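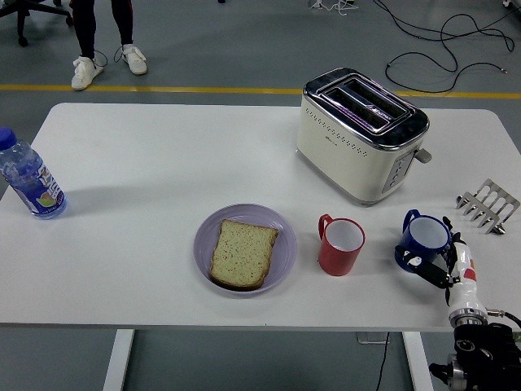

# Brodley Robotics Club – progress report to the Waltside fund, January

Prepared by Glykeria Athanasiadis, club lead
For: Ikechukwu Oyewole, grants officer

## Summary

The breakfast table project is behind the plan we sent you in one area (toast) and level with it in the others. Spending is within budget. We are asking for one change to the spring milestones, set out near the end of this report.

## What the students are working on

The task is unchanged from the application. The arm has to clear and reset a small breakfast table: mugs, a plate, a slice of bread, a toaster, a toast rack and a water bottle. Students write the pick and place routines, record practice runs by guiding the arm themselves, and then compare what the arm does alone with what they recorded.

Mugs came first. Renji Kawaguchi's group wrote the routine for the blue mug and the red mug and tried two ways of holding them, by the handle and by the side. The handle grip looked better on paper but depended on the handle pointing the right way, and the students spent most of the autumn finding that out. They now teach the side grip as the default and keep the handle grip as an option.

Across the autumn and the first weeks of this term the club logged 51 supervised runs with the mugs. In 32 of them the mug was set down upright inside the target area. Most of the others were dropped early or put down too far over. Renji's group has written up the misses by type, and I can send the sheet if it is of use to you.

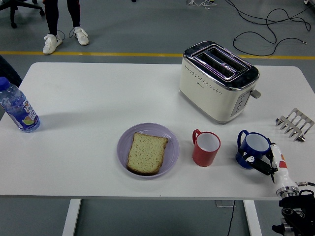 The starting layout is now fixed by a written sheet, after a month in which each group set out the table in its own way and the results could not be compared. The bottle lies on its side at the left, the plate goes near the front, the mugs to the right of it, and the toaster and rack at the back right. Reiko Noguchi drew up the sheet and checks the table before each session.

Bread is the hard part. A slice is soft, its thickness varies from loaf to loaf, and the fingers either crush the crust or push the slice across the plate. Reiko's group is trying a slower approach with less closing force. They have had slices off the plate but have not yet got one into a toaster slot in a run we would count. The toaster stays unplugged for all of this work – that was a condition of our risk assessment and it has not changed.

No work has been done on the bottle beyond including it in the layout.

## Teaching and attendance

Fumiko Tanabe has taken over the beginners' sessions. New members start with the simulator and move to the table once they can stop the arm, home it and explain the exclusion rule to her. This has slowed the first few weeks for newcomers, and two of them complained, but the table sessions run more smoothly for it.

Older members have started keeping a shared logbook. The entries are uneven. Some are a full page and some say only "gripper again".

## Money

Spending to date is £2,009. The largest item was replacement gripper fingers from Brinanier, followed by cables and mounting parts. Bread and other consumables come out of club subscriptions and are not charged to the grant. The second delivery of fingers was late, and we lost two sessions waiting for it.

## Change requested

The application had the full sequence, toast included, ready to show in spring. We would like to show the mugs, plate and rack in spring and move the toaster to the summer term. The total cost stays the same.

## Next steps

- Repeat the mug runs with the handles turned to different positions
- Finish the low-force bread routine and log it on the same sheet as the mugs
- Start on lifting the empty plate
- Order one spare set of fingers before the end of term

Please let me know about the milestone change before we print the programme for the spring open evening.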